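I get asked a lot how we do the temple climb at Jekitz without melting, so I've finally written it down. It's 1,965 steps from the bottom gate to the shrine, and the festival crowd makes it feel like more. Go on an ordinary morning your first time if you can.
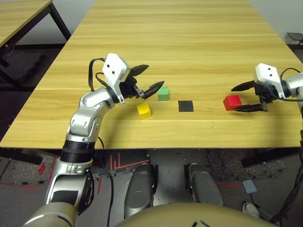 **Dewan, trip planner and slow walker**

## Before you go

Stay the night in Rimier. It's the closest town with decent beds, and the early bus leaves from right outside the market (buy your ticket the night before, the booth is shut in the morning). The ride takes 90 minutes and there's no toilet stop!

Pack:

- a sarong or long pants, plus something that covers your shoulders
- thick socks you don't mind wrecking
- two litres of water each
- small change for the shoe minders
- a torch, if you're starting in the dark

Wear shoes that slip off easily. I wore lace-up boots once and spent ages hopping around at every doorway with people piling up behind me.

## The climb

1. Start at the east gate. The west one looks grander but you'll cop the sun the whole way up.
2. Take the first 200 steps really slowly. They're the steepest of the lot, and everybody charges at them.
3. Stop at the tea stall on the first landing and have the ginger one.
4. Keep left from there, as the people coming down have the railing side.
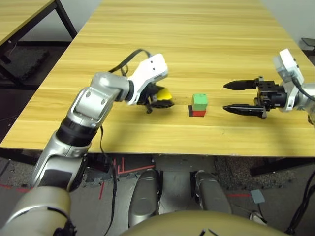

After the second landing the steps get shallow and uneven, so watch your feet and save the views for when you're standing still. Shoes come off at the Vasaten arch. From there it's bare stone, and by late morning that stone is HOT, so this is where the socks go on.

At the top, walk around the shrine clockwise and keep your voice down. Photos are fine in the courtyard but not inside. If there's a ceremony going, find a spot along the back wall and sit. You're welcome to stay as long as you like, just don't point your feet at the altar.

## Getting back

The 204 bus goes from the lower car park. In December it fills up fast with pilgrims, so be down there early or be ready to share a van back to Rimier.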